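Home Projects Notes Archive Contact

2024-03-20
By Ilir Angelovski

The rover now follows a painted line outdoors. It took most of the winter to get there, and the last part went faster than I expected, so I am writing it down while I still remember which settings did what.

For anyone new, Grovel is a small four-wheeled robot I started building in October. Half of it was made on my kitchen table and half at Clostport, the shared workshop where I rent a shelf and bench time. The chassis is aluminum angle with a plywood deck. The motors came out of a dead mobility scooter and are far too strong for the job. There is one camera at the front on a short mast, a single-board computer in a lunch box, and a motor controller that I have already replaced once.

The goal is modest. I want it to drive along a line on the ground at walking speed, without a remote, and stop when the line ends. After that I would like it to carry something. First the line.

Indoors this was easy. I put down white tape on the gray workshop floor and had it going back and forth in two evenings. The method is old and there is nothing clever in it. Take the lower part of the camera picture, turn it gray, look for a bright strip with a dark area on both sides, find the middle of the strip at several heights, and steer toward it. The first version was a short Python script and it is still most of what runs today.

Outdoors it fell apart. My driveway has a seam down the middle that I painted white for testing, and the concrete is so pale that the paint hardly shows. In sun the shadow of the mast was a better line than the line. I spent three weekends adjusting thresholds for the driveway before I accepted that I was tuning the robot to one bad piece of concrete.

A running track made more sense. The surface is dark, the lines are white, they are long, and they curve gently. The town lets people use ours outside of school hours. I loaded Grovel and a folding table into the car and went on a cloudy morning.
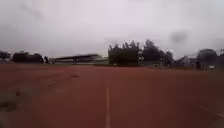
Ilir Angelovski
Builder and owner of this blog

With the lane line running straight up the middle, the steering error is close to zero, and I used that view to set the camera center in the config file. The line gets thin with distance and is gone well before the grass, so I don't ask the code to look that far. It reads the lower part of the picture, where the line is widest and most distinct, and ignores the rest. I had been using more of the picture than that on the driveway and it was only adding noise.

The other lane line on the right is much fainter. I was worried the robot would jump to it, because it did this at the workshop when I had two strips of tape down. The fix was a simple one. Once it has a line, it only searches a narrow window on either side of where the line was last time. If it finds nothing in the window for five readings in a row, it stops the motors and beeps. I would rather walk over and reset it than chase it.

The blotches and smudges on the left gave me more to do. The red surface is not one even color when you look at it closely, and next to a dark patch the ordinary surface counts as bright. My first outdoor version compared each strip only to what was beside it, so the edge of a dark patch could pass for the edge of a line. I added a check on width. A lane line at a given height in the picture has to be within a certain number of pixels, and anything wider is thrown out. I measured the widths by hand from saved pictures, which was dull but only had to be done once.

Focus is still poor. Everything far away is soft: the trees, the long low building, the two small figures out past the track. The lens is a cheap one that screws in and is supposed to be held with a dab of glue, and mine has no glue yet. For line following it does not matter very much, and a little blur even hides the texture of the surface. It will matter later if I want Grovel to notice people. I plan to set the focus at the bench with a printed chart and then lock it.

On the first run it went a short way and wandered off to the left. I had the sign of the correction right but the gain was too low for those motors, which do nothing at all below a certain voltage and then do a lot. I raised the minimum output so that even a small correction moves a wheel. The second run was jerky but stayed on the line. After I dropped the speed and smoothed the steering over a few readings, it drove the whole straight.

My longest run of the day was 70 meters, ended by me and not by the robot. I logged 1,497 readings across all the runs, each with the picture, the position it found and the command sent to the motors. I have been going through them at night on the laptop. Most of the bad ones come from bumps, when the mast shakes and the line seems to leap sideways.

So the mast is next. It is a single piece of aluminum tube bolted at the bottom, and I can make it wobble with a finger. I am going to add two diagonal braces down to the deck, and put rubber washers under the camera plate. There is a drill press at Clostport that is good enough for this if I get there before the furniture people.

I also want to move the battery. It sits at the back now and the front wheels are light, so they slip in a turn. Sliding it forward means rerouting the main fuse and making a new strap. The lunch box will have to shift too, and the camera cable is already tight, so I have ordered a longer one.

The curve has not been tried yet. I will bring the braces, the new cable and a spare fuse, and start it at the end of the straight.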